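Chapter 4

Who Pays for the Road? Provincial and Local Power over Resource Towns

In the last chapter we looked at how a central government raises money and how it shares that money with the regions. This chapter moves down a level. It asks what happens when a town depends on one mine, one mill or one dam, and when the people who set the rules for that business sit in a capital several hours away.
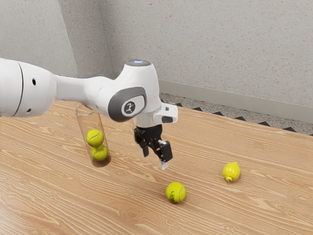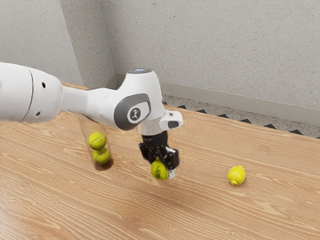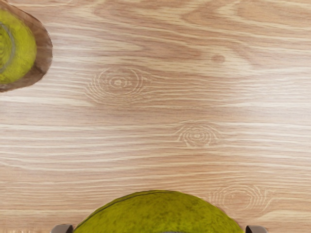
Our main case is Grurneck, a mining town that had 1056 residents when its charter was signed. The charter gave the town council the right to tax houses and shops. It did not give the council the right to tax the mine. That power stayed with the province, which collected a royalty on each ton of ore and paid a yearly grant to the town in return.

For the first years the arrangement caused little trouble. The grant covered the school, the water plant and most of the road work. Trouble began when the mine's owner, Kovberg, moved to heavier trucks. The only route to the rail yard was a town road, 40 miles long, and the town had to keep it open through the winter. Repair costs went up. The grant stayed the same, as it was tied to the number of residents and took no account of traffic.

The council asked for a share of the royalty. The province refused and offered a loan. The council then passed a bylaw that charged a fee to any truck over a set weight, and Kovberg went to court. The company argued that the fee was a tax on the mine under another name. The town argued that it was a charge for the use of a road. Section 4.2 goes through both arguments and the ruling.

A second case, Idia, will be used for comparison. Idia is a mill town in the same province, but its charter is older and lets the council tax industrial land directly. In most years 63 percent of its budget came from the mill. When the mill closed, the council had 90 days to pass a new budget, and the cuts fell mainly on roads and the library. Students often assume that Idia was better off than Grurneck. Keep that question open until you have read Section 4.4, where the two budgets are set side by side.

Terms used in this chapter

Royalty: a payment to the owner of a resource, usually based on the amount taken out or its value.

User fee: a charge paid by those who use a service.

Conditional grant: money given by one level of government to another for a stated purpose.

Tax base: all the property, income or sales that a government is allowed to tax.

4.1 The Grurneck Charter

The charter was drafted by the province in May and approved by the residents the same year. It has five parts. The first part sets the town limits, which stop at the mine fence. The fence line matters for everything that follows, so begin by finding it on the map at the back of the book.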